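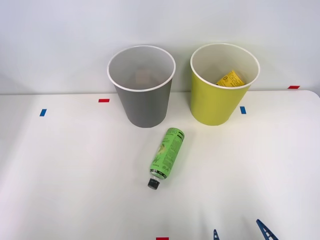 Virkness Health Policy Center is publishing a short series of posts on surprise bills for ground ambulance rides. The full brief, by Margareta Sandu and Sinan Ersoy, will be released in December.

1/ Federal law now protects most insured patients from surprise bills for emergency room care and for air ambulances. Ground ambulances were left out. A patient who calls 911 does not choose which company responds, and may still be billed for the amount the insurer declines to pay.

2/ The authors reviewed 1,668 bills sent in by patients and billing offices. The bills were not drawn at random, and the results should not be read as a national estimate. They do show how the charges are built up and where disputes tend to begin.

3/ A typical dispute starts with the base rate. The insurer pays what it considers reasonable, the ambulance service charges what its city or county has approved, and the patient receives a bill for the difference. Mileage and supplies are added on separate lines.
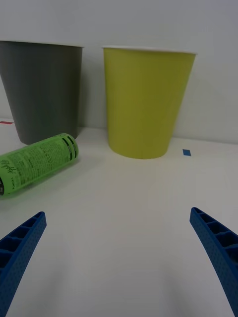
4/ Several states have passed their own protections. Most of these laws set a payment standard, often tied to the local rate or to a multiple of the Medicare rate. They do not reach self-funded employer plans, which are governed by federal law and cover a large share of workers.

5/ Rural services raise a fair concern. A crew must be paid for the full shift whether it answers one call or nine. Signe Kragh, who reviewed the draft for us, asked that the brief treat the cost of readiness as its own question – we have added a section on it.

6/ The brief recommends that patients owe no more than their in-network share for an emergency ride, with a cap of $100 for plans that have no ambulance network at all. It also recommends that local rates be posted in one public place in each state.

7/ It does not recommend a single national price. Costs differ too much between a dense city and a county with one station, and the authors found no formula that handled both well.

8/ Comments on the draft are welcome from patients, ambulance services, insurers and state agencies. Please send them to the office of Sibel Ağca by noon on the last day of the month. Comments will be posted with the final brief unless the sender asks otherwise.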